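Section 4: Setting Your Step Length

Applies to: Vustach clip-on step counter, all versions with the side button
Last revised: Monday, March 31, 2025

The Vustach counts steps. It does not measure distance, whatever the box says. The distance on the screen is your step count multiplied by a step length, and until you change it, that step length is a guess worked out from the height you typed in during Section 2. Two people of the same height can walk very differently. The same person can walk very differently in boots.

The printed leaflet gives this subject four lines and tells you to let the counter "learn" your stride over the first week. I wore one for a week, and then for another two, and the stored number never moved. If there is any learning going on, it is well hidden. Set the number by hand.

Before you start

You will need:
- the counter, with the battery icon showing at least two bars
- the shoes you usually walk in
- a measured stretch of level ground, 200 meters long
- a pencil and something to write on
- the Stinow app, if you use it (you can do all of this without it)

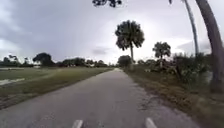 Treadmills are no good for this job. The belt does part of the work, most people shorten their step on one, and the readout on the machine is one more number you would be taking on faith. The same goes for the shopping mall loop that some stores hand out maps for. I have never seen one of those maps say how the loop was measured.

A school running track is the easy choice if you can get onto one. Half a lap of a standard track in the inside lane is 200 meters. If you don't have a track, measure a straight section of path with a surveyor's wheel or a long tape. Do not use the distance from your phone. A phone that drifts a few meters at each end will spoil a short walk, and then you will have set one gadget by the mistakes of another.

CAUTION: Do not measure or walk your test stretch on a road open to cars. You will be counting and you will not be looking up.

4.1 Turn off automatic stride

Do this first. With automatic stride on, the counter ignores the value you enter. It will still let you enter it, and it will still show a check mark when you are done.

1. Press and hold the side button until the menu appears.
2. Press the button until you reach BODY, then hold to select.
3. Press until you reach STRIDE.
4. Hold the button. The word AUTO should change to MAN.
5. Wait for the screen to go dark by itself. If you press anything during this time, the change is lost.

Note: On some units the setting goes back to AUTO after a battery change. Check it each time. I have asked Vustach whether this is a fault and was told the counter was "working as designed," so make of that what you like.

4.2 Clip the counter in place

The leaflet shows five places to wear it: waistband, pocket, shoe, bag strap and shirt collar. It claims all five give the same result. They do not, at least not on my unit. The waistband, just forward of the hip, was the only spot that stayed close to a hand count. The collar was hopeless. On a bag strap it missed steps whenever I had a hand on the strap.

1. Clip the counter to your waistband or belt with the screen facing out.
2. Push the clip all the way down so that the counter cannot rock.
3. Take twenty steps, counting out loud.
4. Look at the screen. If it shows fewer than eighteen or more than twenty-two, move the counter an inch toward the front and try again.

If you can't get inside that range after several tries, stop there and go to Section 7 (Missed and Extra Steps). A good step length will not rescue a bad count.
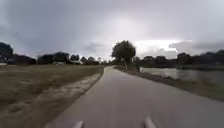
D. Akbulut
Setup guides editor, Mesbridge Plain Manuals

4.3 Walk the measured distance

1. Stand ten paces behind your start line. This gives you room to settle into a normal walk before the count begins.
2. Start walking. As your foot crosses the line, begin counting in your head. Count every step, left and right.
3. Keep to the pace you would use for an ordinary errand. Don't march.
4. Stop counting at the finish line. Write the number down before you do anything else.
5. Turn around and walk the same stretch back, counting again.
6. Add the two counts and divide by two.

Why count in your head when you have paid for a device that counts? You want a number that did not come from the device. The leaflet has you read the starting and ending totals off the screen, which folds any counting error into the step length, where you can no longer see it.

Walking both ways helps with wind and with slopes too gentle to notice. If your two counts are more than ten apart, something went wrong, most likely a lost count. Do the pair again.

4.4 Work out the number

Divide the distance in centimeters by your average count.

My count at an ordinary pace was 303. A 200-meter stretch is 20,000 centimeters, and 20,000 divided by 303 is 66 once you drop the decimals. That is my step length: 66 centimeters. The counter does not accept decimals, so there is nothing to be gained by keeping them.

Out of curiosity I did it again at the pace I use with an elderly dog. The count was 338, for a step of 59 centimeters. Same legs, same shoes, same morning. Keep that gap in mind when you read that the Vustach is "accurate to within one percent." Within one percent of what, and at which pace, I could not find written down anywhere.

Note: If your counter is set to miles, it still wants the step length in centimeters. The screen does not tell you this. If you enter inches, every walk will come out at well under half its true length.

4.5 Enter your step length

1. Hold the side button until the menu appears.
2. Go to BODY, then STRIDE, and check that it says MAN.
3. Press once. Two digits appear, with the left one blinking.
4. Press to raise the blinking digit. It goes up only. If you pass the one you want, keep pressing and it will come around again.
5. Hold to move to the right digit and set it the same way.
6. Hold until you see the check mark.
7. Turn the counter off and on, then go back into STRIDE and read the number again.

Step 7 is not in the leaflet. It should be, given what the check mark is worth.

CAUTION: Do not hold the button longer than ten seconds. That starts a full reset, which clears your height, your step length and all saved days. No warning comes up first. 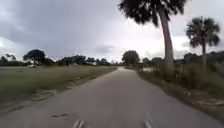

Reading time: 7 minutes

4.6 If you use the Stinow app

The app keeps its own copy of your step length. When the counter and the app disagree, the app wins, and it makes the change the next time the two connect. It does not ask.

1. Open the app and go to Profile, then Body, then Walking.
2. Turn off Smart Stride.
3. Enter the same number you set on the counter.
4. Tap Save. Going back without tapping Save throws the number away.
5. Connect the counter and let it finish.
6. Check the number on the counter itself.

The app will then suggest that you turn Smart Stride back on for "better insights." You can decline. The suggestion returned every few days on my phone and I have not found a way to stop it.

Smart Stride uses your phone's location during walks. Perhaps it does improve things for people who carry the phone on every walk under open sky. I compared it with a wheel-measured route on four outings and got four different distances, so I leave it off.

4.7 Check your work

1. Choose a walk of known length, at least five times as long as your test stretch.
2. Write down the distance on the counter before you set out.
3. Walk at your usual pace.
4. Subtract the first reading from the last and compare the result with the known length.

A difference of three or four percent is about as good as this kind of counter will do, in my experience. If yours is further off than that, repeat 4.3 before you blame the counter. If it is off by a great deal, look for AUTO in the stride menu.

Don't adjust the number after every walk to make it come out right. You will only be chasing your own changes of pace.

When to repeat this section

Set the step length again if you change to very different shoes, after an injury, or if you start walking noticeably faster than you used to. I redo mine each June, when the boots go away. The leaflet recommends every thirty days and gives no reason.

Step length has no effect on the step count. It does affect the calorie figure, which is covered in Section 5, along with my doubts about it.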